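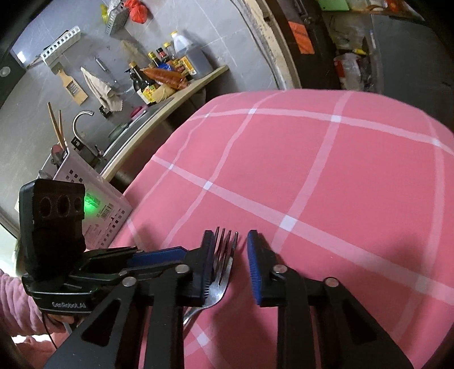 Storing mixed utensils in a shallow drawer
Posted November 2020 in Kitchen & Household — 966 views

I am redoing the one utensil drawer in a small kitchen. The usable interior height is 2 inches. At present everything gets dumped on the table, sorted by hand, and put back in whatever order it comes up. The set is mixed: forks, adult spoons, a child's spoon with a plastic handle, wooden chopsticks, and a peeler with the blade set crosswise.

The forks and spoons nest well enough. The peeler and the chopsticks do not. The peeler head catches on fork tines, and the chopsticks roll under everything else. I have looked at a Mendetti expanding tray, but the slots all appear to be the same width. Is there a layout that handles the odd pieces without giving each one its own compartment?

Lurkener

Sort by the widest part of each piece, then by length. A crosswise peeler is as wide as its head, so it needs a slot at least that wide, and the head should face the back of the drawer. If the head faces the front, it is the first thing your fingers reach.

Chopsticks go in a narrow slot along one side wall, all tips the same direction. If the drawer is too short for them, lay them across the back behind the tray.

Measure the drawer with the runners installed. I lost 7 mm to a runner bracket and had to return a tray that fit on paper.

Chauhan

Just get a jar for the counter. Works for me.
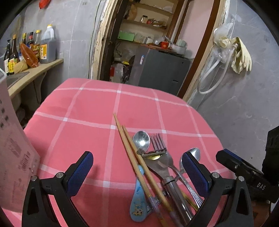

Toltus

A jar is fine for chopsticks, less so for a peeler. The head is the heavy end and a light jar will tip.

Before buying a tray, lay the whole set out on a cloth and look at what crosses what. With chopsticks on top of a child's spoon and a peeler lying across the fork, lifting any one piece moves the others. Pull those apart first. The peeler comes out of the cutlery group entirely and goes with the tools. The child's spoon can share with the adult spoons, handle ends aligned — a thick plastic handle stacks badly on thin metal, so put it at the side of the slot.

For the tray, skip fixed slots. Use loose dividers and set one bay at 120 mm for tools. The rest can be divided evenly. A strip of non-slip liner under the chopsticks stops the rolling.

Check the peeler's height lying flat before you commit to the drawer. Some heads stand up higher than expected, and yours has to clear 2 inches with the tray floor included.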